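Grornarum / 課題トラッカー
チケット:把持直前でグリッパーが停止し、再計画ループに入る(シミュレーションのみ)
状態:解決済み
コンポーネント:Kolley(動作計画)、Safavi(認識)
起票:Denise Goodall
担当:Tiago Caldeira

概要

キッチンカウンターのシーンで、小さい白いカップの把持タスクを流すと、アームがカップの真上まできれいに降りてきて、そこで止まります。エラーは出ません。Kolleyのログには「goal unreachable, replanning」が延々と並び、タイムアウトで失敗扱いになります。

ボトルやナイフを対象にしたときは普通に通ります。カップだけがだめです。しかも毎回ほぼ同じ姿勢で止まるので、乱数まわりではなさそうな気がしています。再現性が高いバグは大好きなので、ちょっとわくわくしながら書いています。

再現手順

1. Stestelのシーン一覧からカウンターのシーンを読み込む。
2. 対象をカップに指定し、アプローチ方向は真上(top-down)のままにする。
3. プランナーの反復上限を2,000に設定して実行する。
4. アームがカップの上まで来たところで一時停止し、デバッグ表示を切ってビューポートを保存する。止まるのは下の姿勢です。

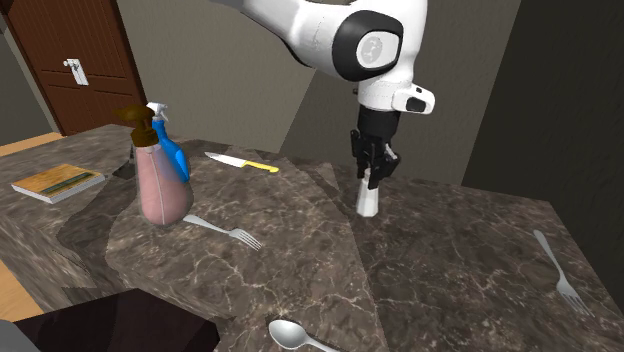

5. 一時停止を解除し、再計画のログを確認する。

期待される動作:指を開いたまま最後の降下を行い、カップを挟んで持ち上げる。
実際の動作:降下の最終区間で経路が見つからず、その場で再計画を繰り返す。

コメント1(Tiago Caldeira)

手元でも一発で再現しました! 手順が丁寧で助かります。

最初に疑ったのは逆運動学の解です。手首の関節が可動範囲の端に寄っているのかと思ったのですが、停止姿勢の関節角を見るとまだ余裕があります。目標姿勢だけを単体でソルバーに渡すと、解も普通に返ってきます。なのでIKは白です。

次に反復上限。200から2,000まで変えてみましたが、止まる場所は変わりません。探索が足りないという話ではなく、プランナーから見ると本当に道がふさがっているようです。

コメント2(Denise Goodall)

カウンターの衝突形状はどうでしょう。このシーンの天板は、向きの違う大理石のスラブを継ぎ合わせた作りになっています。継ぎ目のところで凸包がはみ出して、見えない出っ張りができていたりしませんか。

コメント3(Tiago Caldeira)

とてもいい線だと思って、天板の衝突メッシュを丸ごと無効にして試しました。残念、それでも止まります。ただ、ワイヤーフレーム表示にしたおかげで面白いものが見えました。カップの周りに、カップよりひと回り大きい箱が浮いています。出どころはSafaviの占有マップでした。

つまりこういう流れです。

・Safaviが深度からカップを検出し、把持対象として登録する
・同じ深度点が占有マップにも障害物として入る
・Kolleyは対象オブジェクトとの接触は許可するが、占有マップとの接触は許可しない
・指がカップを挟む位置に入ろうとすると、「障害物のカップ」とぶつかる

カップが二重に存在していたわけです。見つけたときは思わず声が出ました。

コメント4(Denise Goodall)

すごい、納得です! でもそれだと、ボトルが通るのはなぜでしょう。ピンクのソープディスペンサーも青いスプレーも、二重登録になるはずですよね。

コメント5(Tiago Caldeira)

そこが半日かかったところです。占有マップには把持対象の点を抜くフィルターがちゃんとあって、ボトルでは効いていました。問題はフィルターの下限です。対象に紐づく点が300点を下回ると「信頼できない検出」とみなされ、点抜きの処理が丸ごとスキップされます。カップは小さいうえに、アームが真上に来ると自分の影で点が減り、降下の途中で下限を割ります。

アームが遠いうちは正常で、近づくと突然ふさがる。症状とぴったり合います。ログのレベルをdebugにすると、該当箇所に次の行が出ていました。

[safavi.filter] target mask skipped: insufficient points

これがdebugでしか出ないのは不親切なので、warningに上げます。

フォークとスプーンは対象にして試していません。平たくて点が少ないので、同じ目に遭う可能性が高いです。

コメント6(Denise Goodall)

下限を100に下げた設定で回してみました。カップは通りました。ただ、アームをもっと低く構えた初期姿勢から始めると、まだときどき止まります。数値をいじるだけだと、いずれまた踏みそうです。

コメント7(Tiago Caldeira)

同感です。修正は二段構えにしました。

・把持対象のマスクは、アプローチ開始時に確定したものを保持する。降下中に点が減っても破棄しない
・対象が動いたと判定されたときだけマスクを作り直す

下限の設定は新規検出の判定用として残し、点抜きには使わないようにしました。既定値は300のままです。

カップのほか、ナイフとボトル2本でも回帰を流し、すべて完走しています。低い初期姿勢からの降下も止まりません。きれいに指が閉じていくのを見るのは何度やっても楽しいですね。

コメント8(Denise Goodall)

2024年7月14日のビルドで確認しました。カップの把持、問題なしです。再計画ループも出ていません。クローズします。

回避策(古いビルドを使っている方へ)

6月以前のビルドでは、Safaviの設定で点数の下限を100にすると改善します。低い姿勢から始める場合は、降下に入る直前に占有マップの更新を一時停止してください。更新を止めている間は新しく入ってきた物体を避けられないので、シミュレーション以外では使わないでください。

残作業

・フォーク2本とスプーンを対象にした回帰テストの追加(担当:Tiago)
・マスク保持中であることをStestelのビューポートに色で表示する(担当未定。欲しいです! Denise)
・Kolleyの「goal unreachable」に、どの衝突ペアで失敗したかを含める。今回これがあれば、コメント3まで一気に飛べました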